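Drirker project: progress report to the end of May

Prepared by Meinir Phillips for the Skisano fund

1. Summary

Work is on schedule. The main event of the period was the open day at the Rirkach site, where we showed the tabletop sorting work to partner firms and local colleges. Spending is at 45 per cent of the grant.

2. Open day

We had places for 100 and 96 people came. Each group got a 60-minute slot, with a talk first, then the simulated arm on the large screen, then questions. Radulović sent two engineers, who stayed for the afternoon and asked for a copy of the object list.

The simulator ran all day apart from one restart before lunch. Most questions were about cost and about how much of the simulated work carries over to a real arm. We told visitors that we do not have figures on the second point yet.

3. Demonstration set-up

The table is laid with ordinary items of different shapes and sizes, from a marker pen and a small citrus fruit to a tall carton. Some are harder to grip than others. The mug lies on its side, so the arm has to approach it differently from an upright one. Visitors chose which item the arm should go for next.

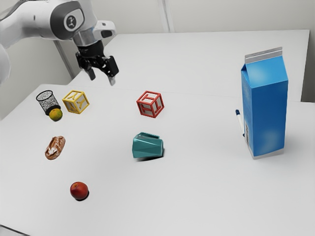
4. Next period

Add a second table layout. Send the object list to Radulović. Start the comparison with the real arm. No change to the budget is requested.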